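招人画画：Hondel 长卷计划，今年这一轮

先说最要紧的，怕大家没空看完：招画画的人，跟我们一起画一幅挂在Hondel旧礼拜堂里的长卷。17段，每段80厘米宽，一人一段，也可以两个人合一段。报名二月底截止，二月最后一天夜里十二点前发到我邮箱就算。有没有学过不要紧，信什么、信不信也不要紧，但题目是从诗篇里来的，这个改不了，介意的话先想清楚再报。

下面慢慢写，想到哪写到哪，乱了见谅。

题目和由来

题目叫“水边”。诗篇二十三篇，“领我在可安歇的水边”那一句。去年秋天我们几个人在Drellstead河边画速写，画到后来都在画水，风很大，纸一直翻，回来以后有人说不如画一幅大的。就这么定了。旧礼拜堂北墙一直空着，灰泥补过，颜色深浅不一，难看了好多年，堂里的人也愿意让我们挂。

要说清楚：挂的是布，不往墙上直接画。布卷起来能收，以后要是堂里修屋顶也好搬。

每段画什么自己定。可以画河，画井，画洗碗池，画你外婆家门口那条沟，画雨，画一杯水都行。抽象的也收。去年有位老太太给我看她的小画，整张就是深浅不同的灰绿，什么形都没有，我站那儿看了很久。这种很欢迎。

不收的：照着网上图片描的，AI出的图再描一遍的，还有拿来给自己店做广告的。

要什么样的人

住Drellstead或者来得了Drellstead的。每两周要来堂里一次，把各段拼起来看，远的话路费自己管，这个真没办法。

能坚持四个月。三月开画，六月底收。中间有事可以请假，但别消失，上回有人拿了布走就没消息了，那段布我后来是自己连夜补的，补得很丑，现在看还难受。

能接受别人看你没画完的东西。拼看的时候大家会说话，有时候说得挺直。左右两段的人要商量边上怎么接，水从你这段流到人家那段，颜色总得对一下，所以得愿意商量。

会用丙烯最好。油画不行，干得慢，气味也大，堂里窗户开不全。水彩在这种布上基本站不住，试过。刺绣、拼布想加进来的单独跟我讲，去年秋天就有人提过，我觉得行，但重量要算一下。

十六岁以下要家长一起来。不是家长签个字就完了，是人要坐在那儿。

交什么

三张以内的作品照片。手机拍就好，别开滤镜，白天拍。画歪了没事，照片别歪太多。

几句话说说你想画哪种水。几句就够，别写论文，别抄祷告文给我，我读得出来。

姓名，电话，哪几个晚上有空。有没有自己的画架也写一下。

不用交简历。 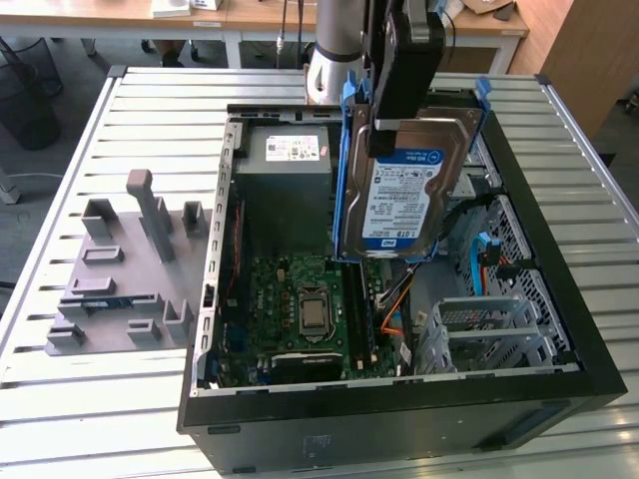
长卷画完以后要存档，这件事今年想做得像样一点。每段完工都会平铺了拍高清，局部也拍，还有中间过程，每次拼看都拍一遍。去年那批速写散在好几个人手机里，到现在都没收齐，有两张大概是找不回来了。今年统一收，统一放。文件不小，一段的原图加局部就很占地方，一块1.0TB的硬盘整个计划从头到尾够用，另外再备一份放别处。所以各位自己手机里拍的过程也请别删，月底交一次，原图，别用聊天软件压过在发我。压过的图放大了全是糊的，印画册用不了。

画册的事顺便说。想印，不保证。要看最后剩多少钱。印的话每人送一本，名字按你报名时写的印，想用笔名趁早说。

版权归画的人。堂里有权挂，有权在通知和画册里用图，别的用途要问过你。哪天你想把自己那段拿回去，提前讲，我们拆下来还你，边上会留个空，空就空着吧。

钱

老实写。总共筹到3,010，大头是去年义卖来的，剩下是几家零碎捐的。花在布、底料、颜料、挂杆和滑轮上，画册要是印也从这里出。没有人拿工资，画的人没有稿费，我也没有。报名不收费，材料不收费。收过你钱的那不是我们。

颜料跟Bratari订，基本色都有：群青、酞菁蓝、土绿、生赭、钛白、还有一个很冷的灰。白色会多订，画水白色用得快得吓人。特别想要哪个颜色的自己带，带来以后在管子上写名字，不然半天就被挤光了。笔自己带。刷底子的大刷子堂里有。

布是Hrynyshyn那边裁的，中厚棉布，已经锁边，缩过水。他们问过我要不要换亚麻，亚麻当然好看，可是贵，而且挂久了垂得不匀，还是棉的。

布领回家画也行，在堂里画也行。在家画的注意别折，卷起来，画面朝外卷。对，朝外。朝里卷颜料层会挤出皱，我吃过亏的。

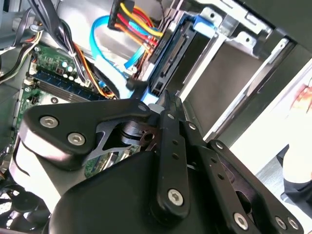 打开的机箱，靠近硬盘位的一侧

时间大概这样走

二月底截止报名。

三月初发结果，进没进都会回信，回得慢是我一个人在回。然后第一次碰头，晚上七点，堂里侧厅，门从停车的那边进，正门那个时候是锁的。碰头就抽签，抽你画第几段。可以换，当场私下换好告诉我。第一段和最后一段不抽，第一段要从墙角那个柱子边上起，有个窄条被柱子挡住，得有经验的人来；最后一段挨着门，会有人碰到，要多上两遍保护。这两段我会直接找人问。

三月剩下的日子打稿。稿子用炭笔或者淡的丙烯起，别用铅笔，铅笔在底料上擦不干净，还会从浅色里透出来。

四月五月画。拼看每两周一次，也是晚上七点。来的时候把布带来，画到哪算哪，空的也带来。别因为没画完不好意思来，没画完才要来。

六月收。上保护层，穿杆，试挂。试挂那天需要力气大的人，也需要站在远处喊“左边高了”的人。

挂上去之后有个简单的开幕，唱两首歌，读诗篇，有茶。愿意的人可以讲讲自己那段，不愿意讲就不讲。

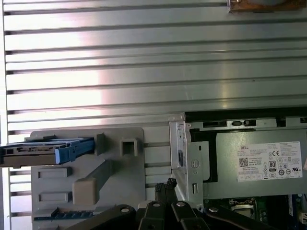

试挂如果发现哪段颜色跟两边差太多，会请那位回来调一调，调不调最后还是自己决定，我们只会劝。前年圣诞那幅小的就有一段特别跳，大红，大家劝了一晚上，画的人说不改，挂上去以后反倒是小孩子最喜欢站在那段前面。所以劝归劝。

怎么选人

四个人一起看报名：我，堂里两位，还有Alois Berchtold，他以前教版画，退休以后一直帮我们看画，眼睛很毒，嘴倒是很软。选的时候先把名字盖住看图，再看你写的那几句话。画得特别熟练不会加很多分，我们更想看你有没有真的看过水。听起来玄，其实看图就知道，有人画的水面下面是有东西的，有人画的就是一块蓝。

往年参加过的不优先，也不吃亏，一样看。

有几段想留给从来没参加过任何画展的人。符合的请在邮件里提一句，别不好意思。

报的人比段数多怎么办：合画，或者排候补。候补不是安慰话，每次都有人中途退，候补真的会用上。候补的人拼看也可以来，来了有茶喝，也可以帮忙刷底子。

还缺几个不画画的

会缝的，一位，穿杆的套子要缝，缝纫机堂里有一台，老的，脾气大。

会拍的，一位，就是前面说的平铺高清。要自己有相机，有灯最好。懂一点校色。每次拼看来两个钟头左右。

整理文件的，一位。收照片，改文件名，建目录，备份，催人交图（最后这个最累）。可以在家做。对电脑不怵就行，细心比什么都要紧。文件名规则我写了半页纸，写得不好，欢迎推翻重来。

写字的，一位，把大家讲的关于水的话记下来，整理成短短几行，挂在每段旁边。字要写得好看，手写。

这几个也发同一个邮箱，标题写明是哪一个。不用交作品，写字的那位请附一张手写的照片，随便写什么。
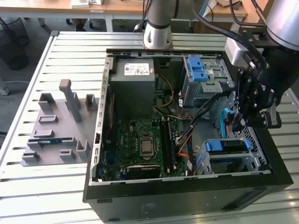 侧放的黑色主机，侧板已取下，能看见电源和主板

几个老有人问的，一块儿回了

能不能画人。能。水边有人很正常。画耶稣也行，但请画得像你自己心里的，别画成糖果盒上那种。

能不能写字进去。能，少写。经文写之前给我看一眼，怕写错字，布上改字很费劲。

不信教可以吗。可以，前面说了。不会有人拉你受洗。开幕会唱诗读经，你可以坐着听，也可以去外面抽烟，离窗远一点抽就好。

画坏了怎么办。有备用布，不多。先来找我们看，很多时候没坏，盖一层白重来就行。我自己那幅挂在侧厅的，底下压着一整张画坏的，现在还能摸出来。

左撇子的画架方向、坐轮椅的、站不久的，都提前说，桌子可以调，侧厅没有台阶，厕所也在同一层。

能不能带小孩。拼看可以带，颜料盖好。开画的时候最好别带，布都铺在地上，去年有串小脚印，虽然后来留下来了。

能不能只参加一个月。画的不行，帮忙的可以商量。

英文德文报名可以吗。可以，中文也可以，我们几种话混着讲，Alois听不懂的时候会有人给他翻。

停车。堂后面能停，别堵隔壁院子的门，邻居人很好，我们想让他一直这么好。

最后

邮件标题写“水边＋你的名字”。附件别超太大，大的分两封发。发了一周还没收到回信，再发一次，可能进垃圾箱了，我这邮箱最近老乱分。

不方便用邮件的，侧厅门边有个木盒子，纸质的放进去也收，照片洗出来夹在信封里，背面写名字和电话。我每隔几天去开一次。放进去的照片会还你，碰头那天还。

想先看看墙再决定的，每天傍晚五点到六点侧厅有人，直接进来，说是来看北墙的就行。带支铅笔也好，站一会儿，想想你的水从哪边来。墙上现在有几道我画的粉笔线，是段和段的分界，请别擦，我量了两个晚上。

哦还有，布的高度忘了写，等挂杆最后定了再通知，碰头那天肯定有数。打稿别太早动手。画横的、竖的都留点余地，上边下边要折进去一截，折进去的地方就看不见了。

帮忙转给会喜欢的人。贴在你们楼下、店里都行，贴之前问下店家。

Hondel长卷计划
Drellstead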